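Notebook - Ondance bars
23 December 2021
Shehu workshop, back bench

Last proper session before the break and it was a good one. The low bar finally sings! Writing all this up tonight while my ears still remember it, partly for me and partly for whoever picks up the rasp in the new year.

Where we were: eight bars for the first Ondance, all cut from the Clatum boards (batch 3552, the paler lot), all planed to thickness, none tuned. The low one had been sounding like somebody knocking on a door. There was a note in it but also a second note sitting on top, sour, an octave and a bit over a fourth higher, and the ear couldn't decide which to believe. A plain rectangular bar does that whatever wood you use. I'd read it plenty of times but hearing it go away under your own hands is another matter.

Nodes first. Did the salt trick again because I didn't trust my pencil marks from last time. Bar on two strips of foam, pinch of table salt along the top, tap tap tap in the middle with the soft mallet. The salt hops about like mad and then creeps into two lines, a bit less than a quarter of the way in from each end. Lovely thing to watch. One line came out skewed, running slightly diagonally across the bar. I think the grain runs out a little on that side. Drew the line where the salt wanted it and not where the ruler wanted it, and will drill the cord hole to match. Must remember to brush the salt off before sanding, it gets in the paper and leaves tiny scratches (ask me how I know, see the second bar).

Starting pitch on the Grelix tuner: 299. Target is the D below that, so not far to go for the main note, and that's exactly the problem. If I carve the usual arch in the underside the main note drops fast, and the bar will be well flat of D before the overtone has been pulled to where it should be, two octaves clear. So the blank was too thin to start with. Options were:

- scrap it and cut a thicker one
- shorten the bar, which sends everything up, then carve
- leave the overtone wherever it ends up and call it character

Went for shortening. Took slivers off both ends with the fine saw, keeping it even, and checked after each pair. Pitch shot up much quicker than I'd guessed. After that there was loads of room to work underneath.

Carving the arch. Half-round rasp for the first passes, then the curved scraper. What I've got straight in my head now, and it has taken me far too long:

Wood off the very middle of the underside drops the main note a lot and the overtone a little.
Wood off further out, between the middle and the nodes, drops the overtone more than you'd think and the main note less.
Wood off the ends brings the whole lot up.

So there are three handles to pull and two notes to place, plenty of control, as long as you go slowly and stop while you're still sharp. I chalked the three areas on the bench in different colours and it helped no end. Middle is yellow, shoulders blue, ends pink. Please leave the chalk where it is.

Let the bar cool between rounds. This sounds fussy but it's real: straight off the rasp it reads flat, and if you go on what the tuner says then you stop too early. I put it on the windowsill, made tea, came back, and it had crept up. Did that every time from then on. A lot of tea.

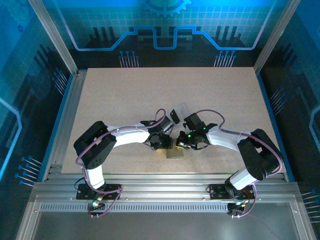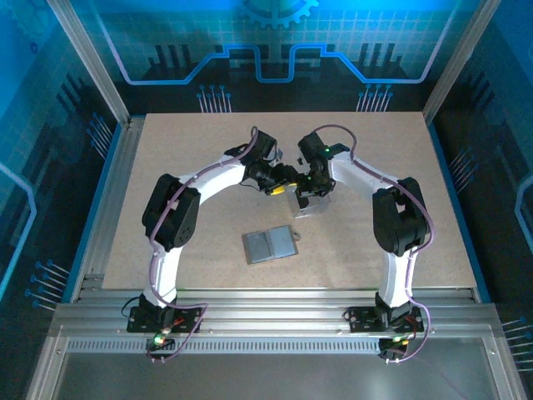 Both arms curved in over the beige top.

Mallets. Made up three heads to compare on the low bar once it was close:

Bare rubber ball: loud, clicky, throws all the top overtones at you. Good for tuning the overtone, as you can pick it out easily. Horrible for music on this bar.

Rubber with one layer of wool yarn: the best all-rounder. Warm with a clear front to the note. I could play this all day and more or less did.

Rubber with lots of yarn: gorgeous on the low bar, really round, but on the shortest blank it just goes thup. We'll want a harder pair for the top end anyway.

The yarn heads were wound too tight the first time and went nearly as hard as the rubber. Rewound them looser with a few stitches at the crown to stop them slipping. Tie off with the waxed thread, the ordinary sewing stuff frayed within an afternoon.

Finding the overtone on its own: hold the bar lightly at its centre with one fingertip and tap near the end. Hmm, no, wrote that down wrong in the last entry so correcting it here. The centre is a quiet spot for the second note, so damping there kills the main note and leaves the second one ringing. That's what we want. Last time I wrote to damp at the nodes, which does the opposite and lets the main note carry on. Cross out the old one if you're flicking back.

With that sorted the Grelix picked up the second note cleanly nearly every time. Where it wouldn't settle I tapped softer. It seems to get confused by a hard hit and start reporting something from higher up.

Final state of the low bar tonight: main note a hair sharp of D, overtone sitting two octaves above as near as I can hear, and it rings on and on. I put it on the foam, hit it, and had time to walk to the door with it still going. Compared with the untuned blank next to it, the difference is ridiculous. Same board, same tree! I left it that hair sharp on purpose. Oil will flatten it and so will the damp when we move it to the hall.

Finish. Sanded the top through the papers up to 400 and stopped there. Tried going finer on an offcut and couldn't see or hear any difference, it only made the oil sit on the surface longer. Underside left off the scraper, no sanding in the arch apart from knocking the fluff off. Rounded the top edges by hand so the mallet doesn't chew them.

Oil test on offcuts, same Clatum stock:
 - thin coat, wiped straight off: barely changes the colour, dulls the ring very slightly
 - thin coat, left to soak, then wiped: brings the figure up beautifully, goes a honey colour, ring still good
 - thick coat: sticky, still sticky, don't

Going with the second. One coat before final tuning and one after, I think. Want to check whether the second coat shifts the pitch enough to matter. If it does then we tune after both and touch in the bare wood with a rag.

Resonators. Only a bit done. Held a length of drainpipe under the low bar with a cork disc pushed up inside from the bottom on a dowel, and slid the disc up and down while tapping. When it hits the right place the sound just opens up, you feel it in the bench. It's a narrow spot, a fingernail's width either way and it's gone. Also the louder it gets the shorter it rings, same energy spent faster I suppose, so there's a choice to make about how close to bring the pipe. I liked it with a decent gap. Someone else's ears please before I cut anything.

The plain calculation for pipe length came out a bit long compared with where the disc ended up. That's the open end behaving as if the pipe carried on past its mouth. Wider pipe, bigger correction. I'd sooner make every stopper movable and set them by ear in the room where it's going to be played.

Frame. The cord posts on the mock-up are too tall and the bars sway when you play across them quickly. Drop them a little. The felt washers were a good shout, no buzz anywhere, though I did chase a buzz for ages that turned out to be a loose handle on the tool drawer. It loves the D.

Things that went wrong, for completeness:
 - second bar has scratches from the salt, will sand out
 - blunted the good scraper on a bit of grit, needs burnishing before anyone uses it
 - fourth blank has a hairline crack at one end that I missed. Sounds papery when you tap it. Might be able to saw past it and use it further up the scale
 - ran out of foam strip, used folded tea towel, perfectly fine

To do after the break:
 - recheck low bar after it has sat in the cold shop, write the reading inside the arch in pencil
 - cut the next low blank thicker from the start
 - carve bars two and three, overtone first this time and main note last
 - ask Clatum if there's any more of 3552 left, it's noticeably livelier than the darker batch
 - harder mallets for the top end
 - more waxed thread, more foam

The low bar is on the top shelf wrapped in the grey cloth, lying flat. Do have a go on it if you're in, the loosely wound yarn mallet is beside it. Just put it back flat please, and away from the heater.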